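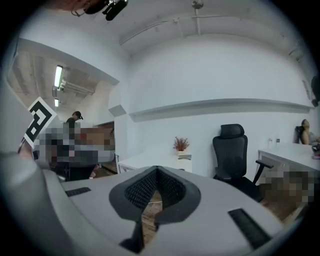

Cloner handheld gripper: marker drops out during wrist rotation
Student Projects > Manipulation > Build logs

skelon_tom
Second year group project, four of us, building on the Cloner handheld design. We record demonstrations by hand and train a policy from them. The jaw opening is read from the printed square marker. At rest the reading is fine. When the wrist rolls past a certain point the marker is lost for several frames and the width value jumps.

Last week we logged 1,000 demonstrations of one task (pick up a cup, place it on a saucer). After filtering for marker loss we kept 830. I would like to stop throwing the rest away.

Lens is a fisheye, exposure on auto. Has anyone fixed this without changing the print?

barua_k
Lock the exposure. Auto exposure on a fisheye indoors is a bad idea if there are tube lights anywhere in view. The lens sees the ceiling, the exposure drops, and the white of the marker goes grey. Your detector then fails its threshold.

Set it by hand at the start of each session and write the value in the log.

mattefinish
Agree on exposure, but check the print first. Is it laminated? Gloss film reflects at exactly the roll angles you describe. We reprinted ours on plain matt card and the dropouts mostly went.

skelon_tom
It is plain paper on a plastic backing, glued. No film. The corners have started to lift slightly.

mattefinish
Then reglue it. A lifted corner shifts the pose estimate even when the detection succeeds, so some of the 830 you kept may also be wrong. Plot jaw width against time for a few of them before you train on anything.

Gunnel Granström
I supervise the robotics club at Plurkville and we have run this type of gripper for two terms. I disagree with the order of work suggested so far. Measure before you change the exposure or the print.

Take one of the rejected recordings and step through it. For each lost frame note whether the marker is blurred, dark, or blocked by the operator's hand. With us it was the hand in most cases. Students hold the tool too far forward and a finger ends up next to the marker. When they roll the wrist it covers a corner, and one covered corner is enough to lose the detection.

We put a strip of tape on the housing and told everyone to keep their fingers behind it. Out of 900 recordings in May we rejected very few.

barua_k
Tape won't help if it's exposure. He said it happens at a fixed roll angle. That points to light.

Gunnel Granström
A finger also covers the marker at a fixed roll angle, if the grip is the same each time. The two causes look identical in the width plot. They look quite different in the frames.

skelon_tom
Stepped through 12 of the rejected ones. Nine are a fingertip over the lower corner, two are dark, one I can't tell. Most of the fingertip ones come from the same operator.

I will add the tape and also lock the exposure. Interpolating across gaps shorter than five frames would recover some of the existing data as well. Any objection?

mattefinish
Only where the jaw is not moving. If the gap covers the moment of closing, interpolation gives you a smooth close that never took place, and the policy will learn the wrong timing.

barua_k
Interpolate the lot. At five frames the error is smaller than the play in the linkage.

mattefinish
Depends on the play. Ours is small and it did matter.

skelon_tom
Will train both ways on a subset of 400 and compare. Reglued the marker this morning, tape goes on tomorrow.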